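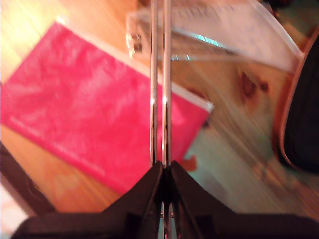

Ausgabe 7, Seite 82

Rarnel G2 - Parallelgreifer für Haushaltsversuche

Der Rarnel G2 ist ein elektrischer Greifer mit zwei langen, schmalen Fingern. Wir haben ihn in unserem Versuchsraum an zwei Armen montiert, am Olivares 202 und am etwas älteren Edach. Verglichen wurde mit dem Ultden P, den viele Kunden von uns schon besitzen.

Wir testen absichtlich auf einem Holztisch mit normalen Dingen aus dem Haushalt. Würfel aus Kunststoff greift heute jeder Greifer gut, und aus solchen Messungen lernt man wenig.

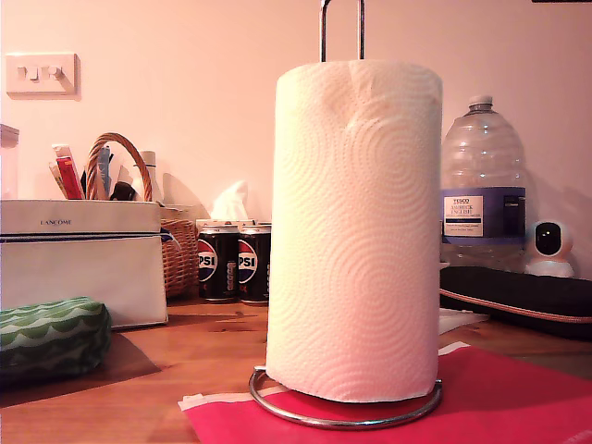

Bei weichen Gegenständen ist die Kraft das Wichtigste. Der G2 lässt sich in sehr kleinen Stufen einstellen, und bei Küchenrolle oder Stofftasche empfehlen wir, mit der kleinsten zu beginnen. Der Ultden P schließt schneller, aber er drückt dabei stärker zu. Für Dosen ist das kein Problem - für eine dünne Wasserflasche schon.

Die Kamera am Handgelenk ist nicht im Lieferumfang. Der Halter passt für die meisten kleinen Modelle, die Schrauben liegen bei. 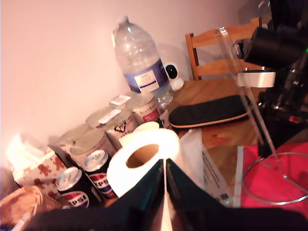

Am Olivares läuft die Steuerung ohne weitere Anpassung. Beim Edach muss man zuerst das Adapterkabel anschließen und danach den Nullpunkt neu setzen, sonst stehen die Finger leicht schief zueinander. Das Handbuch erklärt diesen Schritt leider nur kurz, eine bessere Fassung kommt im April.

Technische Angaben
Hub: 82 mm
Gewicht: 800 g
Anschluss: Kabel, 7-polig
Bestellnummer: RG2-202

Leihgeräte geben wir für sieben Tage ab. Bitte schreiben Sie bei der Anfrage dazu, welchen Arm Sie benutzen.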